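Darkham Robotics Open Day

The Darkham Robotics Open Day is a yearly public event held at the Sutter Building in Darkham, at which research groups show robots used in growing, sorting and packing plants. It was first held as a half-day for local schools and was later opened to the general public. Entry is free, but places in the workshop sessions must be booked.

The most recent open day took place on May 20, 2025 and drew 910 visitors. The main hall was given over to the Piruvlow project, which studies the handling of cut flowers by robot arm. Roses were chosen for the demonstration, their petals bruising easily and their leaves often hiding the stem from view. Each arm carries a small camera at the wrist, and the images were relayed to a screen beside the work area. Talks on the project were given in a side room with seating for 80.

Prusteo, the software used to plan the movements of the arm, was shown separately on the upper floor. Visitors were able to compare planned and recorded paths, but could not operate the equipment themselves.

The open day is paid for by the town and by the building's tenants. A printed guide is issued to visitors and is later placed in the Darkham library.

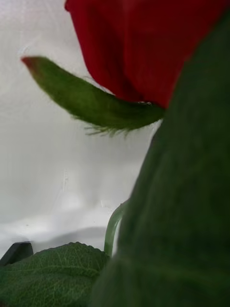

Red rose and foliage at close range, from a robot's wrist camera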